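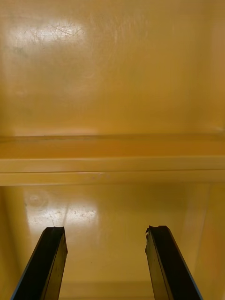 一、项目背景

本报告是体育管理专业二年级的课程项目报告,对象是威利亚(Willia)游泳俱乐部的少年组训练时段安排。俱乐部租用斯坦丘(Stanciu)游泳馆的泳道,少年组与成人组在傍晚共用场馆。上学期少年组家长多次反映,孩子下水后泳道太挤,教练顾不过来,转身和出发练习常常排队。俱乐部秘书Paula Matei同意我们旁听训练,并提供了签到记录。

小组成员为Sânziana Anghel和Ottó Magyar,指导教师为Sayaka Miyazaki。Anghel负责签到数据整理和报告撰写,Magyar负责现场记录和教练访谈。访谈提纲由两人一起拟定,经指导教师修改过一次,删去了涉及教练报酬的问题。

二、要解决的问题

项目开始时我们想研究的是“如何提高少年组成绩”。指导教师认为范围太大,一个学期做不完,而且成绩受发育、出勤、比赛级别影响,很难归到某一项原因上。后来题目缩小为:在不增加租用泳道的前提下,调整分组和时段能不能减少池边等待。

这里的“等待”指队员已经到池边或已在水中,但因前面有人而不能开始教练布置的练习。队员自己休息、整理泳镜、上厕所不算在内。听教练讲解也不算。

三、资料和方法

签到记录共331条,从去年11月开始。记录是纸质的,由当天值班的教练填写,字迹不一,有的只写名字不写姓。同名队员我们对照报名表区分,仍无法确定的,请主教练Pieter Mokoena辨认。录入以后两人互相抽查,发现的错误主要是日期抄串行,已经改正。

现场记录采用定点观察。Magyar坐在出发台一侧的长凳上,按训练计划的段落(热身、腿部练习、主项、放松)记下每条泳道出现等待的时刻和结束的时刻。最初打算给每名队员单独计时,试了一次就放弃了,泳帽颜色相同,队员又不断换位置,一个人看不过来。改为按泳道记录后,数据粗一些,但能连续记完整堂课。

访谈对象是主教练和2名助理教练,每人单独进行。访谈没有录音,记录稿交本人看过并签字。

四、原有安排

原来的安排是全体少年组同时下水,使用4条泳道,按年龄分道。年龄最小的在靠墙的一道,年龄最大的在靠近成人组的一道。这个办法沿用多年,家长也熟悉,缺点是同龄孩子水平差别很大。比如同一道里有人已经参加过地区比赛,有人刚学会蝶泳手臂动作。快的队员追上慢的队员以后,只能在池中间超越,或者到池壁停下来等。

教练手里的训练计划只写一份,按中等水平定距离和包干时间。快的队员提前完成,慢的队员来不及休息就要出发下一组。Mokoena在访谈里说,他知道这个问题,平时靠口头临时调整,人多的时候就顾不上了。

五、试行方案

我们提出的方案有两处改动。

第一处是按水平分道。分道依据是自由泳连续游的测试成绩,由教练计时,再由教练根据技术情况个别调整。测试安排在平时训练里,不另占时间。

第二处是错开下水。水平较低的一组先下水热身,水平较高的一组先在岸上做陆上练习,之后两组交换。陆上练习使用馆内入口旁的空地,内容为徒手力量、肩部拉伸和出发姿势模仿。每组下水的总时间比原来短,但每条泳道上的人少了。

训练计划也相应改为两份。计划写在防水板上,放在池端,队员可以自己看下一组内容。签到表改由Jikelero软件登记,这是俱乐部成人组已经在用的,少年组此前没有开通。

六、试行情况

试行前开过一次家长说明会,主要意见集中在水中时间缩短。有家长认为交的是游泳的费用,不应拿去做陆上练习。俱乐部的答复是试行期间收费不变,结束后再征求意见。另一个意见来自有两个孩子的家庭,孩子被分到不同的组,接送时间反而拉长。教练同意这些孩子先到的那个可以在看台上写作业,由家长自行看管。

从观察记录看,主项段落的等待减少得最明显,快的队员不再频繁停在池壁。热身段落变化不大。腿部练习段落的等待有时比原来还多,原因是打水板不够,低水平组几乎人人都用,要等前面的人交回来。我们事先没有想到这一点。后来向成人组借用打水板,情况有所缓解。

交换组别时比较乱。队员上岸后要擦干、穿鞋、走到陆上练习区,年纪小的孩子动作慢,还有人回更衣室拿东西。试行第一周,交换占去的时间超出计划。从第二周起,助理教练要求队员把毛巾和拖鞋放在池边固定位置,交换快了一些。

签到方面,软件登记比纸质记录清楚,但一名助理教练的手机装不上,最后仍由他写在纸上,训练后再补录。补录时漏掉过两次,是我们核对人数时发现的。

七、教练意见

三位教练都认为按水平分道应当保留。对错开下水的看法不一致。Mokoena认为陆上练习对年龄较大的队员有用,以前总是没时间安排。一名助理教练认为人手不够,一个人在岸上带队,池边就少一个人,安全方面有压力。另一名助理教练没有明确表态,只提出冬天入口旁的空地冷,刚出水的孩子不宜在那里久待。

关于安全,俱乐部规定少年组下水时池边必须有持救生证的教练。试行期间这一条没有违反,但如果有教练请假,错开下水就只能取消,当天恢复全体同时下水。这种情况发生过,当天的数据没有计入比较。

八、不足

观察者只有一人,等待何时开始、何时结束由他判断,没有第二个人核对。试行时间短,又碰上学校考试,部分年龄较大的队员缺席,泳道上人少也会使等待减少,这部分影响我们没有办法分开。队员本人的意见只在训练后随口问过,没有做问卷。

原计划与普拉塞尔(Praser)俱乐部做对比,对方场馆在学期中停水检修,没有做成。

九、结论与建议

按水平分道可以直接采用,每学期初重新测试一次。错开下水建议只在主教练和两名助理教练都到场时实行,交换时间要写进训练计划。打水板需要补充,具体数量由俱乐部根据报名人数决定。陆上练习的地点入冬前应另找,可以向场馆询问二楼活动室能否使用。

签到记录的录入表和观察记录表已交给俱乐部,表中队员姓名用编号代替,编号对照表由Matei保管。

报告提交日期:2025年4月20日

附录一 教练访谈提纲
1. 目前少年组分道的依据是什么,由谁决定?
2. 训练中哪一段最容易出现排队?
3. 同一泳道队员水平不一致时如何处理?
4. 对陆上练习的内容和时长有什么看法?
5. 还有哪些器材不够用?

附录二 观察记录表栏目
泳道、训练段落、等待开始、等待结束、原因、备注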